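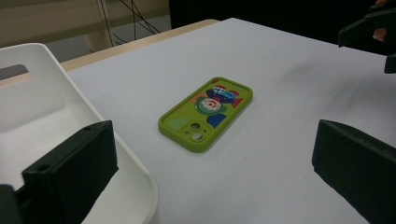
Signe Briem replied that a case which fits on the bench will fit in a pocket, and could we please close this. I'd rather not yet.

Ticket 258, Kellau returns desk
Opened: 2024-07-19
Item: green phone case, printed back, two lens openings
Fault as reported: "print lifts at the corners"

Customer says the artwork began peeling after 3 weeks. Perhaps. Hemance, who supply the cases, say the print is good for years, and I don't believe that either.

Tried so far:
- Wiped the back with a damp cloth. No colour on the cloth.
- Thumbnail along the edge of the artwork. Nothing came up.
- Left it face down on the white table overnight. No change I could find.

Signe suggests hand cream. She suggested hand cream for the last one too — that was a cracked rim.

Status: open. Asked the customer which corner. Not sending a new one until I hear back. If there's no answer by August it goes back as it is.

Print this page | E-mail this page

Comments

Ngọc Châu: Mine peeled, but only by the camera hole. Did you look there?

Signe Briem: Still think it's hand cream.

Filip: Roughly 28 days on mine and no peeling. Maybe a bad batch?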